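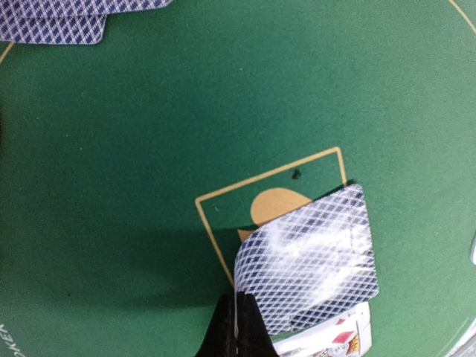 Search this board Go Advanced

Gripper budget for card and chip handling - buy list check

ostrava_m
Planning the second cell for May. Tasks are picking up face-down cards from felt, then taking chips out of the case. I have 700 left for end-of-arm parts. Current list: 2 sets of Ondstead soft fingertips, 1 Biswas wrist camera mount, cabling. Does anything there look wrong before I send it to Jacobus Makhubela for sign-off?

kleinbolt
The fingertips. A ridged finger will lift a card, but look at how far the card bends. If you reuse decks, budget for decks. I would also put 80 aside for a diffuser. Glare on a glossy card back costs you more in perception time than any fingertip will save.

ostrava_m
Decks come out of consumables, so that one is covered. The diffuser I had not priced.

tarn_77
Disagree on the diffuser. Move the lamp first, that costs nothing. I would spend the money on a Clurkon suction tip for the cards and keep the fingers for chips.

kleinbolt
Then he needs a tool changer, and 700 is gone before the vacuum line is in. Suction on a bent card also leaks.

tarn_77
Only if you let the fingers bend them first.

ostrava_m
No changer this round. One tool for both tasks is a fixed requirement. Chip setup for reference:
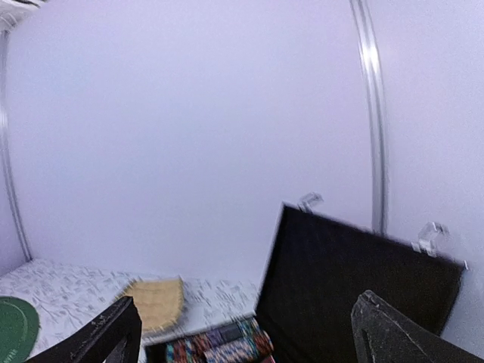 Chip case, lid open, fingers either side of the rows.

c_begum
Chathurika Begum, integration at Sterbridge. Check finger width against the gap between rows before you order two sets. Chips lying on their sides have to be gripped across the stack, and a wide soft tip will push the neighboring row. We bought 3 widths, tested on a Saturday and returned 2. Ask for the return terms in writing.

ostrava_m
Good point. Changing the order to one set of each width and holding the camera mount until the fit test is done.

kleinbolt
Still want to see the diffuser on there.

Contact us - Copyright Sterbridge Automation Boards - Back to top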